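Orncombe Robotics Short Course
Handout 3: Setting up the simulated kitchen cell
Notes: Yaneth Cáceres. Revised 6 Jan 2021.

Load the Runden kitchen file before the arm file. If the arm goes in first, its base frame is tied to the default floor and every target is offset. Check the base position against the cell sheet, then home all joints.

Open both refrigerator doors fully before the first reach test. Step the arm to the shelf target at low speed with collision checking on, and watch the wrist as well as the fingers.
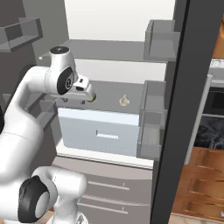
Clearance is set in the Fellano panel. Use 40 mm between any link and a shelf edge. Smaller values will run, but the planner then returns paths that fail on small changes in base position. Save the joint values at the target, not only the hand pose: the same pose can be reached with the elbow on either side.

Next, move the base to the worktop station and repeat the homing check.

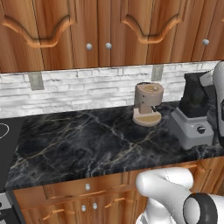
The upper cabinets limit the arm here. Set the elbow limit first, then the wrist. If the log shows error 1662, the collision meshes are out of date; rebuild them in Cuervo and reload the cell. Do not switch off checking for single links.

Exercise: record joint values at both stations and hand them in with the log. Queries to Duván Usuga, ext. 3179.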